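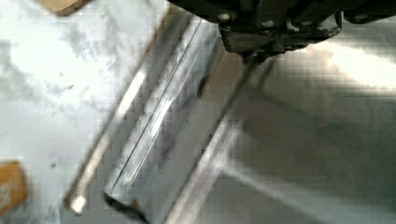
A gripper above a long metal bar on a light-colored work surface, seen from the wrist of the arm.

Nultbridge Practice

The Nultbridge Practice is a voluntary code for the handling of long, rigid parts by robot arms fitted with two-finger grippers. It covers bars, channels, rails and tubes that are longer than the gripper is wide, and it is used mainly in small workshops and teaching labs. The code takes its name from Nultbridge, where the first draft was written by Sharada Poojary and Aurelia Matei. The current text was issued on 2026-05-28.

Background

Long parts cause trouble that short ones do not. A bar held away from its center of mass tends to swing or tip, and its far end can travel well outside the space the fingers occupy. Earlier shop rules in Denurwood treated the gripper and the part as a single point when setting the limits of the work area. Poojary and Matei argued that the limits should be drawn from the far end of the part, and this became the first rule of the code.

Main provisions

The code has 2 parts. The first deals with the work surface and the second with the motion of the arm.

Under the first part, the surface should be flat, matte where possible, and wiped before each session. Scuffs and stains are allowed, but loose chips and grit are not. Parts should lie with both ends inside the marked area. Lighting should be checked from the wrist camera as well as from the operator's position -- glare on a pale table, or the shadow of the arm itself, can hide the edge of a metal part from one view while it stays clear in the other.

Under the second part, the arm approaches from above and slows down before the fingers reach the height of the part. The grip is taken as close to the center of mass as the shape allows. The first lift is short, and the arm then pauses so that the operator can see whether the part is tipping. Nobody may reach into the marked area during the pause. If the part turns in the fingers, it is lowered and gripped again.

Screws on the gripper housing are to be checked for looseness at the start of each shift. An annex by Hinata Matsuda covers finger pads and how often to replace them.

Records

Each site keeps a log of dropped or slipped parts. The entry gives the length and material of the part, the grip point, and the speed of the arm. The Denurwood log, kept by Yamuna Kurian, held 1,398 entries when the current text was issued. Attempts without a slip are not recorded, so the logs cannot be used to work out a failure rate.

Reception

The code has been adopted in full at the Riquelme training shop and in part at Lolitz, which left out the pause after the first lift. Aravind Marar criticized the pause as too slow for repeat work on identical parts. The authors kept it, but a note added in November lets a site drop it after 1,000 lifts of the same part with no entry in the log.

See also

End effector
Robot work cell
Risk assessment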